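From: Lucero Ticona
To: Bistbridge toy library list
Date: Dec 23, 2024
Subject: Re: shape blocks, sorting and storage

Didier Brunet wrote:
> We have 17 tubs of loose blocks from the Leclerc donation and no
> two of them match. Before I print labels, does anyone sort by
> color, or by shape? Also, is it worth keeping the odd ones, or
> should they go in the bin for the May sale?

Didier,

We went by color for the first year and changed over to shape in May. Color was quick to put away, but the families who borrow from us mostly want the blocks for naming shapes, and they kept asking for one of each. I'd print the labels by shape and put a small drawing on each one for the kids who don't read yet.

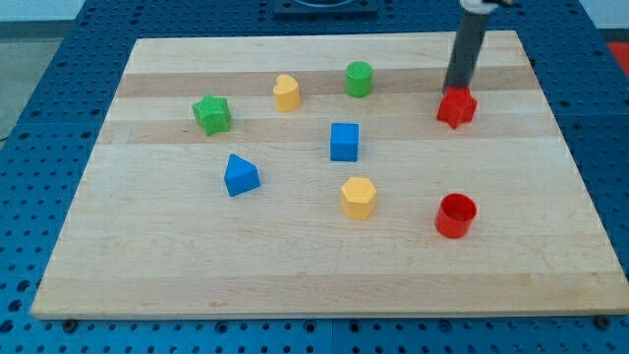
For checking a set back in, I lay everything out on a cutting board before it goes in the bag. A board with a pale wood top works well with bright plastic, and a missing piece shows up fast. Stars and hearts are easy. The ones that get mixed up are the solid cylinder and the hollow one, like the green and the red here, so I list them separately as "cylinder" and "tube" on the card. The hexagonal prism needs its own line too. Parents write it down as a cylinder all the time.

On the odd ones, keep any shape you have at least 4 of and sell the rest. We priced ours at 99 cents a bag and they all went.

I can send you the check-in card if you want it. It prints 2 to a page. The drawings are plain outlines, so you could change the names to whatever you use over there.

Lucero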